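We got to the survey methods open day at the Rinard building a little after 9 in the morning, and I'm so glad we went! Padmavathi Kotian walked us through rank-order sorting with 193 respondents (she is wonderfully patient with beginners), and the coffee was good too — a small thing, I know.
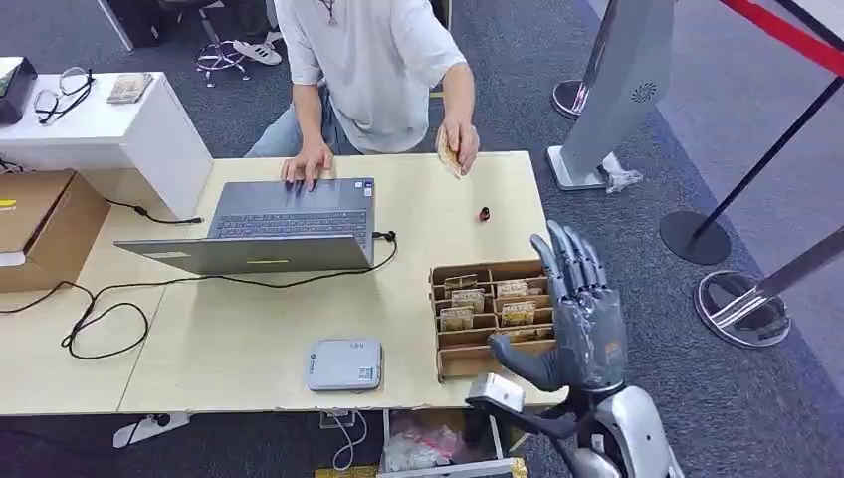
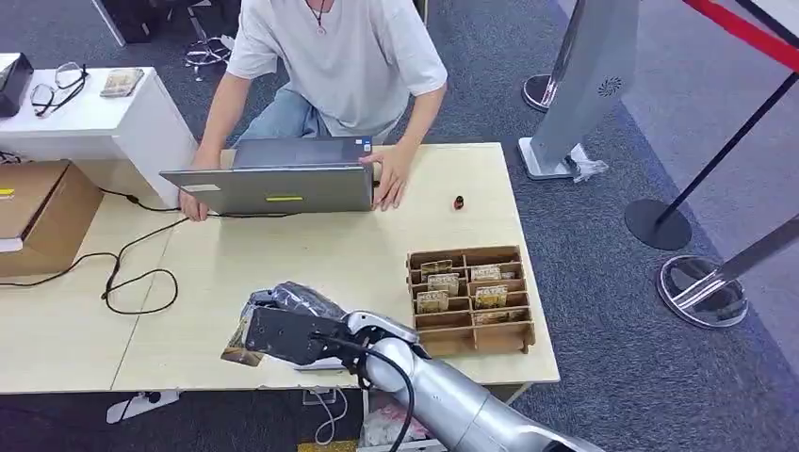

The light wood table and the cardboard tray, in both photos.

After lunch Gitau Shirima compared six ways of rotating factors, and we argued happily about sample size until almost 111 slides had gone by.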